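Forum > Pottery and Kilns > Studio Practice > Second-hand kiln, shared studio, who pays for elements?

drandalari
Hello all. I share a small studio with two other potters, and we have bought a used front-loading electric kiln together. The price we divided in equal parts. Now the elements are tired, and it takes very long to reach stoneware temperature. I fire the most, I admit this. My colleague makes only earthenware and she says that stoneware is what destroys the elements, so I should pay for the new set alone. I find this a bit hard, but I would like to hear how other groups arrange it. Excuse my English, I try to write clearly.

Fang
She has a point. Elements age much faster at the top of their range. If I only did earthenware I wouldn't want to pay for your stoneware either.

jondo_pots
Disagree with Fang. They were old when the three of you bought the kiln, so the first replacement is part of the purchase price. Split it equally. After that, start a log and charge per firing, with a higher rate for the hot ones. We do this and put the money in a separate account. We had 800 in it when our last set went.

drandalari
Thank you both. Jondo, how do you decide the rate? By the electricity meter, or by the temperature only?

jondo_pots
Two parts. Electricity from the meter, paid by whoever fires. Then a fixed wear charge on top, one for bisque and earthenware and double that for stoneware. It isn't scientific but we haven't quarrelled yet.

Fang
Double is too kind. I would say triple. And what about people who fire it half empty? They wear the elements for 30 mugs when there is room for 36.

Booker Begay
Half empty is their own problem, they pay the same for the firing. Please don't make a rule for everything. I left a shared studio in November because the rules ran to 18 pages and there was a separate one for sponges.

drandalari
Booker, I would like very much to see the rule for sponges.
We had our talk on Sunday. My colleague accepts the equal split for this first set, and I accept that my stoneware costs double from now on. The third one wants to think -- he makes mostly large planters and fires seldom, so he fears he will pay for something he does not use. I told him he pays only when he fires, but he asks what happens if a thermocouple breaks by itself.

jondo_pots
Thermocouple, door seal, relays: split equally. Those can go at any time and you can't blame one person.

Fang
Relays wear with use too, Jondo. They click on and off the whole firing.

jondo_pots
True, but life is short.

drandalari
I will propose that relays come from the wear money, and the seal and the thermocouple we divide. Another question, if you have patience. We each keep our own cones, and every time somebody takes the wrong ones. Last month my colleague fired her bowls with my cones in the kiln and it went too hot, so she lost the whole shelf.

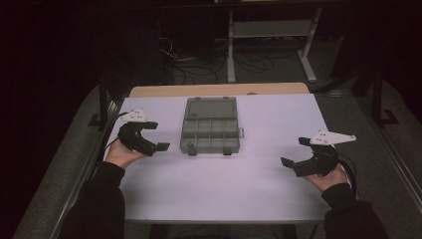 Cones should be shared and paid from the same wear money, this is my opinion now. Each person buying a separate box makes only confusion, and the old paper boxes get damp and the numbers are not readable. I would like one place for all of them, sorted by number, with the stilts and the spare element pins kept apart. A flat plastic organiser with small compartments and latches at the front would do for this. Does anybody store their cones in such a way, or do they chip?

Booker Begay
Small cones are fine like that. Large ones I would stand in a tin with some paper round them, they snap if you look at them wrongly. Write the number on each compartment as well as on the lid.

Fang
I still buy my own and hide them in my apron drawer. Sorry. I have shared a studio with a man from Diro who used my cones to prop a window.

drandalari
I understand you, Fang, but with three people I want to try it in common first. I will order the elements this week -- if somebody knows whether I must fire them once empty before the first glaze, please write. The seller told me yes and the manual says nothing.

jondo_pots
Yes, fire it empty, vents open, and go slowly. Then do a bisque before you trust it with glaze.

Contact us | Copyright the forum and its posters | Back to top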